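Notton 정리 데이터 README

최종 수정: 2026년 5월 28일

저는 집안일 중에 바닥에 널린 물건 줍는 걸 제일 싫어해요. 그래서 로봇 팔한테 시켜 보기 시작했고, 그 기록을 모은 게 Notton입니다 ㅎㅎ 질문은 하나예요. 기계가 이제 장난감 통 정도는 치울 수 있나? 제 대답은 "아직은 반만요"입니다.

들어 있는 것

집기 시도 3449건이고, 통은 늘 2개를 씁니다. 한쪽에서 집어서 다른 쪽으로 옮기는 단순한 작업이에요. 3000건은 학습용, 나머지는 평가용으로 나눠 뒀어요. 나누는 기준은 날짜가 아니라 물건 조합입니다(처음에 날짜로 나눴다가 점수가 너무 잘 나와서 뒤집었어요...).

폴더 구조

raw/ 는 원본 사진과 관절값
labels/ 는 성공, 실패, 애매함 표시
ghasemi/ 는 집을 위치를 고르는 Ghasemi 모듈 설정 파일
tools/ 는 변환 스크립트

Deketton 형식으로 쓰고 싶은 분은 tools 안의 변환 스크립트를 돌리면 돼요. 좀 느립니다. 커피 한 잔 타 오세요!

라벨 보는 법

성공은 물건이 옆 통 바닥에 놓인 경우만이에요. 들었다가 통 벽에 걸린 건 실패로 쳤고, 두 개를 한꺼번에 집은 건 애매함으로 뺐습니다. 이 기준이 마음에 안 드시면 관절값이 다 있으니까 직접 다시 매기셔도 돼요.

해 보니 어떤가

공은 생각보다 잘 집어요. 문제는 투명하거나 반투명한 것들! 깊이 값이 엉망으로 나와서 Ghasemi가 허공을 집자고 할 때가 많아요. 벽에 딱 붙은 물건도 어렵고요. 사람이면 손가락으로 톡 밀어서 떼어 낼 텐데, 그 "톡"이 아직 없어요. 설거지통이나 작업장 부품함도 같은 이유로 한참 걸릴 것 같다는 게 제 생각입니다. 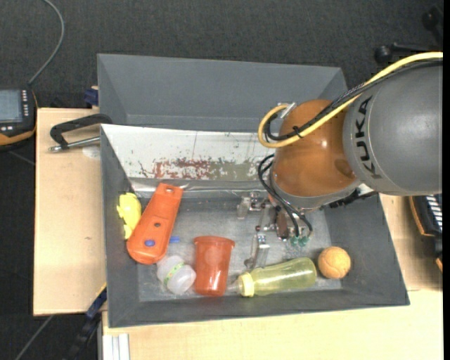

작업 통과 KUKA 팔. 오른쪽에 노란 젖병과 주황색 공, 뒤쪽은 두 번째 통.

알려진 문제

라벨 7건은 시간 기록이 비어 있어요. 변환 스크립트가 여기서 멈추면 건너뛰기 옵션을 켜 주세요. 조명도 중간에 한 번 바꿨는데 따로 표시를 안 해 놨습니다. 죄송해요 ㅠㅠ

다음 버전

10월에 천 종류를 넣어 보려고 해요. 양말이랑 행주부터요. Hostitico 저장소에 같이 올릴 예정이고, 파일 이름 규칙은 지금 그대로 갑니다. 잘못된 라벨을 찾으시면 이슈에 시도 번호만 적어 주세요.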